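Section 4: Putting the headphones away

Your Utent over-ear headphones will be used for a few hours a day and stored for the rest, so storage gets a section of its own. The product team at Kisitz bent the headband 1,000 times in testing. The cord got no such attention, and it shows.

1. Stop the music. Unplug by gripping the plug. The cord is the long thing attached to the plug and is not a handle.

2. Pick the headphones up by the headband and let the cups hang.

3. Shake out the cord until it lies without knots. If there are already knots, set aside the evening.
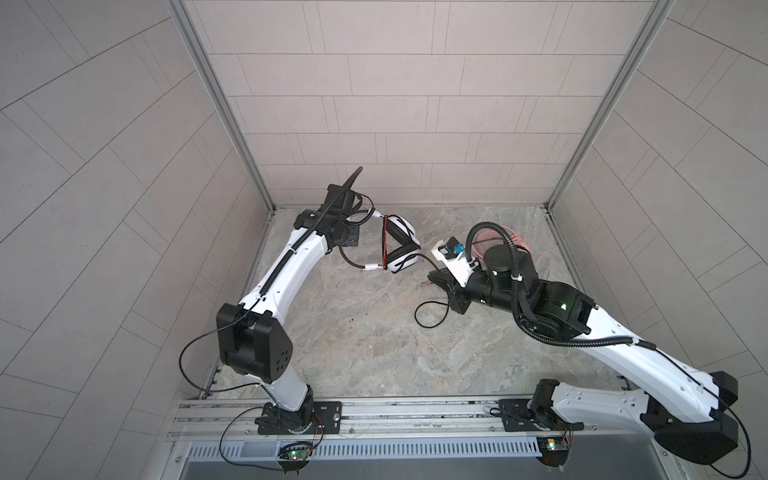

4. Wipe the ear pads with a dry cloth. Water is fine for most of the things people clean with water – ear pads are not among them.

5. Wind the cord into 2 wide loops and fasten it with the tie. Do not wrap it around the headband, however neat that looks.

6. Hang the headphones on the Jaston hook (sold separately, naturally) or lay them in a drawer with the cups facing down.

CAUTION: Never leave the cord trailing where people walk. Feet find it.

NOTE: Adjust the headband one side at a time. If it creaks, stop. If it creaks after you stop, see page 153.

Replacement pads are listed under Illés in the parts catalog. They come in pairs, and allow nearly 2 weeks for delivery.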